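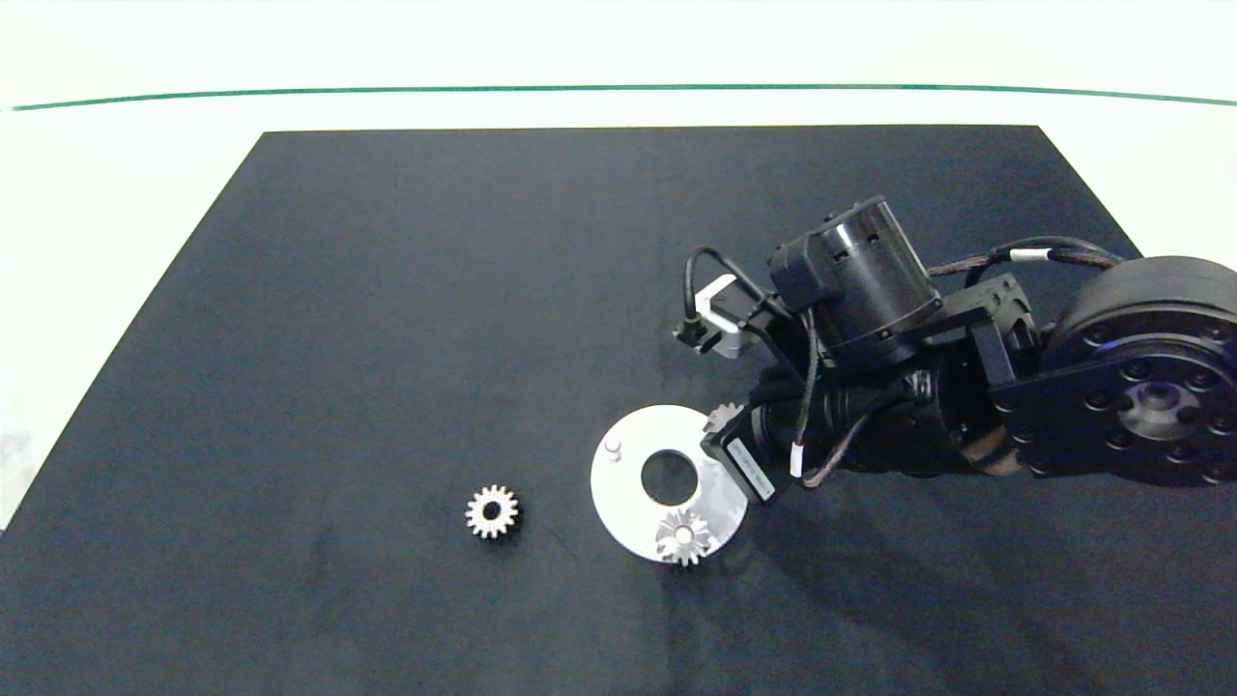
The gear assembly cell at Pirkton, with spur gears and the plate on the black work surface.

Pirkton makes small gear units in batches of up to 1,000. When the firm drew up its equipment plan in July, the production manager put one arm on it and left a second for the following year.

"The arm was the easy line to price," the manager says. "We had three quotes within a fortnight. Grippers, fingers, pads, cables and spare plates took until the end of the month, and they came to a third of the total."

The first draft allowed 34 hours for integration. Wundby, which quoted for the work, asked for more, and the figure was revised before the order went in. Pad wear has its own line. "We treat pads as a consumable. They sit in the same budget as cutting fluid." 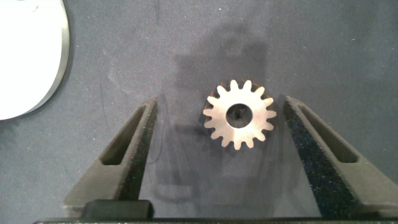

Photo: Pirkton

Finger design was costed separately. Nallel offered a standard set and Reddy a set made to drawing. Pirkton asked both to price for a spur gear lying flat, picked up by the rim.

"You need clearance on both sides of the teeth before you close. If the part sits off centre, you need a bit more. We wrote that into the specification and one price went up."

The manager's advice to other buyers is to budget by part number. Pirkton lists 541 of them, and only the gears are in the first phase. Shafts and housings will need other fingers, and no money has been set aside for those yet.

"We'll ask for that in the next round, once we have a full quarter of cycle times."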